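The Clerar Letter
Saturday, August 1, 2020
Small table, big refill

If you've been reading this letter for a while you already know how I feel about funnels. I have written about them before and I will write about them again, and this month I get to do it with a clear conscience, as the question that came in most often after the July issue was how to get dry goods out of a big bag and into a small container without sweeping the floor afterward. Rice, sugar, lentils, loose tea, birdseed (two of you!) and one very specific letter about poppy seeds. I love this stuff, so let's get into it.

First, the table. You want a small one with as little on it as you can stand. I used to refill everything on the kitchen counter, between the toaster and the mail, and I'd find sugar in the toaster for a week. Now I clear a patch, line up what I need along the back, and keep the middle for the one container I'm filling. It sounds fussy. It takes a minute, and I enjoy the whole job so much more.

Color helps too, more than I expected. A red funnel is easy to find in a drawer full of gray and clear things, and a bright cup for your spoons means you reach for it without looking. My own set is a jumble of pink, red and orange, and it cheers me up every time I get it out.
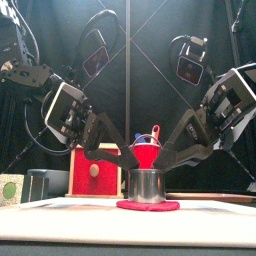

Red funnel, steel cup, red felt coaster.

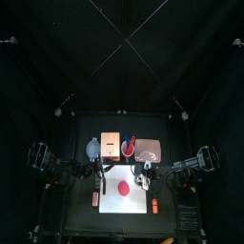
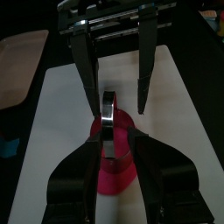
Now for the cup. Straight-sided steel is my favorite thing to fill, and I'll happily argue the point with the glass jar people. It doesn't chip, it stands firmly, and it washes in seconds. The one drawback is that you can't see the level from the side, so go slowly toward the end and lift the funnel out to check. A cup that holds 400 grams of white sugar will hold a lot less rolled oats, so weigh each thing once and write it on a bit of tape on the bottom.

Put something soft underneath. A felt coaster keeps a metal cup from sliding and takes the clatter out of it, and if you do this early in the morning while other people are asleep, you'll be glad of it. Felt does hang on to crumbs, so give it a shake outdoors when you're done. I bought a pack of 6 from Nolard in the spring and they've held up beautifully, apart from the one I put through the dryer. Don't put them through the dryer.

About the spout. For tea leaves and anything else long or flaky, you want the widest one you can find. Narrow spouts are for oil and vinegar, and dry goods will bridge across them and just sit there looking at you. When that happens, tap the side of the cone with a spoon handle. Please don't poke down through the spout with a skewer - I did that with turmeric and I still have the shirt.

A few of you asked whether it's worth having a second pair of hands. Yes, if you can get them! One person holds the funnel steady and the other pours, and a job I'd been dreading (a whole sack of split peas) was over in five minutes. On your own, pour with your stronger hand and hold the rim of the funnel with the other. Fill the cone no more than halfway, let it run down, then pour again.

For fine dust left on the table I've become very attached to a rubber bulb blower, the squeezy sort sold for cleaning lenses. A few puffs toward the edge with a damp cloth waiting and the flour is gone. It's also great on the inside of a spice tin, where a cloth never quite reaches.

Vimik has brought back its wide-mouth funnel in the larger size, by the way, and the shop on Szalai has them on the low shelf by the door, next to the jar lids. They had 18 when I was in and I was very restrained and bought one.

Reader swaps are open again through the end of August. We have spare steel cups, a box of mismatched lids and a really lovely bread tin looking for a home, and we'd especially like small scoops if you have any sitting in a drawer. Reply to this letter with what you've got and what you're after, and tell me how the poppy seeds went.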